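Section 5 - First session with the Sillero hand gripper kit

Read section 4 first if the firmware on the grips is still the factory one. Otherwise carry on.

**Before you start**

- Both grips charged to 100 percent. Half charge works but the logger nags.
- Table clear enough to move both arms. Light tabletop is fine, glass is not.
- Gernimness desktop app open, project set to Vatwood (the default one).

**Steps**

1. Power on left grip, then right. Order matters - the app names them in the order it sees them.
2. Wait for the tone. No tone after 5 seconds, hold the button again.
3. Check the marker faces. Fingerprints, tape residue, scratches - wipe with a dry cloth. No solvent.
4. Squeeze each trigger fully open, fully closed. App should show the bar go end to end. If it stops short, run Zero Fingers from the menu.
5. Pick a light object. Paper or foam. Nothing heavy untill you know how the pads hold.
6. Pinch near one edge or across the middle, lift a little, hold, put down. Slow.
7. Press Stop in the app BEFORE you set the grip down. Otherwise you get a junk tail on the clip.
8. Name the clip. Repeat.

> **Note:** keep elbows loose and wrists where the head view can see them. Most lost clips are lost tracking, not bad grips.

> **Caution:** fingers close hard. Keep hair, sleeves and lanyards out of the jaws. Blades closed before anyone reaches across.

Light objects, paper napkin and foam block: 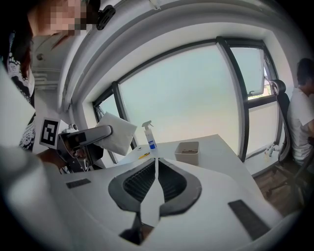
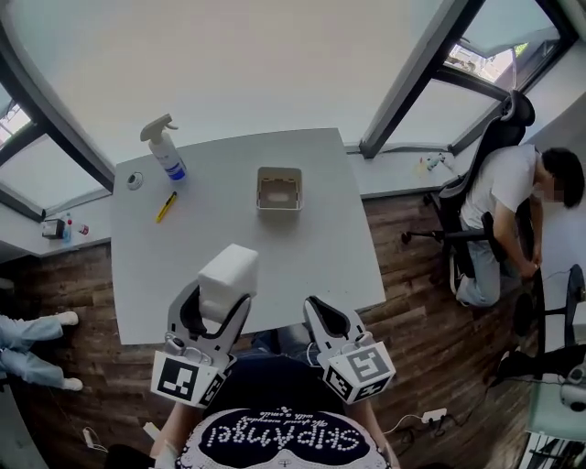
**After the session**

9. Sync with the grips still on. 1,000 clips is the cap per project, after that make a new one or the oldest get archved.
10. Look at the first and last clip at least. Error 328 on a clip means the marker was lost for too long - delete and redo, it can't be repaired.
11. Power off right grip, then left.
12. Back in the case, fingers open. Stored closed, the pads take a set and step 4 starts failing.

Spare pads and marker faces ship from the Guimarães depot. Order by the code on the inside of the case lid, not the one on the grip.

Two-person sessions: see section 6.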